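그루니코, 가정용 로봇 학습을 위한 옷 개기 시연 데이터 수집 2단계 착수
손목 높이에서 바라본 옷감의 기록, 한 번 한 번 사람이 직접 가르칩니다
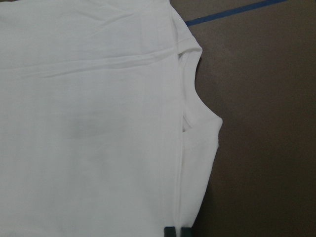

그루니코(Grunico)는 가정용 로봇이 빨래 개는 법을 배우는 데 쓰일 시연 데이터 수집 사업의 2단계를 시작한다고 2018년 10월 23일 밝혔습니다. 지난 6월에 마무리된 1단계가 수건과 행주처럼 네모반듯한 천을 다루었다면, 이번 단계에서는 소매가 있고 목둘레가 있는, 그래서 사람도 가끔은 어느 쪽부터 접어야 할지 잠깐 망설이게 되는 옷가지로 범위를 넓힙니다. 수집 작업에서는 사람이 조종 장치를 잡고 로봇 팔을 움직여 옷을 접고, 그동안 손목에 달린 작은 카메라가 집게 끝과 옷감을 가까이에서 기록합니다. 짙은 갈색 바닥 위에 접혀 있는 흰 옷을 보시면 접힌 가장자리가 길게 세로로 내려오고 그 오른쪽으로 목둘레가 비스듬히 드러나 있는데, 연구진이 학습 모델에게 꼭 보여 주고 싶어 하는 것이 이렇게 겹쳐진 천의 경계와 얕은 주름입니다. 무늬도 글씨도 보이지 않는 흰 천에서는 옅은 회색 그림자만이 어디가 위층이고 어디가 아래층인지를 알려 주기 때문입니다.

이번 단계에는 조종 인력 11명이 참여합니다. 참여자들은 본격적인 기록에 앞서 연습 기간을 거치며, 같은 옷을 여러 차례 접어 보면서 조종 장치의 감각을 손에 익힙니다. 처음 며칠은 누구나 소매를 놓치고 옷을 통째로 끌어당기곤 합니다만, 그루니코는 이때 나온 기록도 버리지 않고 따로 표시하여 보관합니다. 천이 미끄러지거나 한 겹만 집어야 할 때 두 겹이 함께 집히는 순간, 그리고 사람이 그것을 알아차리고 바로잡는 과정까지가 학습 시스템에는 귀한 공부거리가 되기 때문입니다.

사업을 이끄는 팡혹람(Hok-lam Fang) 데이터 수집 책임은 “저희 어머니는 빨래를 개실 때 손을 보지도 않으셨습니다. 텔레비전을 보시면서도 모서리가 딱딱 맞았지요. 그런 손의 기억을 로봇에게 옮겨 주려면 결국 사람이 옆에 붙어 앉아 하나하나 보여 주는 수밖에 없다고 생각합니다”라며 “시간이 걸리는 일이지만 조종을 맡은 분들이 워낙 정성스럽게 해 주셔서, 저는 매일 저녁 그날의 기록을 돌려 보는 시간이 참 즐겁습니다”라고 말했습니다.

2단계에서 사용하는 옷은 모두 193벌입니다. 티셔츠가 가장 많고, 셔츠와 잠옷, 아이들 옷도 들어 있습니다. 새 옷만 쓰면 천이 지나치게 빳빳하여 실제 가정의 빨래와 거리가 생기므로, 직원들이 집에서 오래 입던 옷을 함께 섞었습니다. 목이 늘어난 옷, 여러 번 빨아 얇아진 옷도 기꺼이 받았습니다. 옷마다 고유 번호를 붙여 두고, 어떤 옷을 어떤 순서로 접었는지를 시연 기록과 함께 남깁니다.

협력사인 플렐텍(Plelteck)은 로봇 집게와 조종 장치의 정비를 맡습니다. 플렐텍의 에스킬 바케(Eskil Bakke) 기술 고문은 “얇은 면을 집는 일은 단단한 상자를 드는 일과 전혀 다른 어려움이 있습니다. 손끝이 조금만 깊이 들어가도 바닥을 누르게 되고, 조금만 얕아도 천이 빠져나갑니다”라고 설명하면서 “1단계에서 조종자들이 들려준 불편을 모아 손잡이의 무게와 반응을 다시 조정했고, 이번에도 현장의 이야기를 계속 듣겠습니다”라고 전했습니다.

기록된 시연은 그루니코의 데이터 관리 도구인 푸베오(Fuveo)에 모입니다. 검수 담당자는 각 시연을 처음부터 끝까지 살펴본 뒤 펼치기, 소매 접기, 반으로 접기, 매만지기와 같은 동작 구간을 나누어 표시합니다. 검수는 서로 다른 2명이 각각 진행하며, 두 사람의 표시가 어긋나면 함께 영상을 다시 보면서 의견을 맞춥니다. 조명도 한 가지로 고정하지 않습니다. 환한 낮의 거실도 있고 불을 반쯤 끈 저녁의 방도 있는 것이 우리네 살림이다 보니, 밝은 조건과 어둑한 조건을 번갈아 가며 수집합니다.

그루니코는 2단계 수집을 31주에 걸쳐 진행할 계획입니다. 수집이 끝나면 먼저 사내 학습 모델의 훈련에 활용하고, 연구 목적으로 자료를 쓰고자 하는 대학과 기관에는 별도의 신청 절차를 마련하여 일부를 제공하는 방안을 검토하고 있습니다. 제공 범위와 신청 방법은 정해지는 대로 그루니코 누리집의 새 소식란에 올릴 예정입니다.

작업 현장 취재를 원하시는 언론사는 그루니코 홍보 담당 앞으로 미리 연락해 주시기 바랍니다. 기록이 진행되는 시간에는 조종자가 집중할 수 있도록 작업대에서 조금 떨어진 자리로 안내해 드리며, 쉬는 시간에는 조종 장치를 직접 잡아 보실 수도 있습니다.

그루니코 소개
그루니코는 집안일을 돕는 로봇의 학습 데이터와 소프트웨어를 개발하는 회사입니다. 천과 옷가지처럼 모양이 쉽게 변하는 물건을 다루는 기술을 주로 연구하고 있습니다.

보도자료 문의: 그루니코 홍보 담당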